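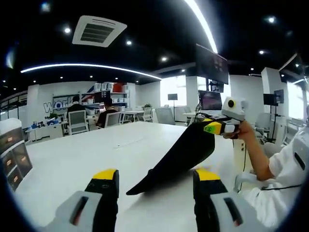

Mumside settles in at its new Faltelthorpe office

Jul 6, 2018

I finally got along to see where Mumside has moved to, and I'm a bit jealous. After a couple of years in the back half of the Brovmont building (low ceilings, terrible coffee, I've written about it before), the whole lot of them have packed up and gone over to Faltelthorpe, into one big open-plan room with "work" in large blue letters on the back wall. Subtle it isn't, but I love the colour.

Most people had their heads down at their desks when I turned up, so I did what I always do and went snooping through the storage. There are white shelves on the wall beside the lettering, already stacked with boxes and containers, and a grey unit with a stack of drawers that Tatiana Vávra organised over a weekend. She tells me every drawer has a proper home for something now. I didn't test her on it.

My favourite bit is the big white table. At Brovmont anyone who needed to spread something out ended up doing it on the floor, or on top of somebody's lunch, and now there's a decent surface right there in the room with the desks. Blair Mackay pushed hard for it when the fit-out was being planned, and the table came in at $899, a number I heard from several people before I'd even put my bag down!

The lease is for 18 months to start with, and the floor comes to 78 square metres. Otakar Mikuš reckons that's plenty for now, though he did mention they'd like a second room by January if the neighbours move out. He also wants better blinds - the afternoons are a bit glary, apparently - and I gather that one is still being argued over.

The kitchen is shared with Urban, the framing business down the hall, and I'm told the fridge has already been divided up by shelf. Usha Salian wrote the labels.

There'll be an open evening once the last of the boxes from Brovmont are sorted. They can fit up to 100 people if the desks get pushed back, so bring a friend. Zdislava Bednárik is keeping the list of names, and you can add yours at the front desk any morning before noon.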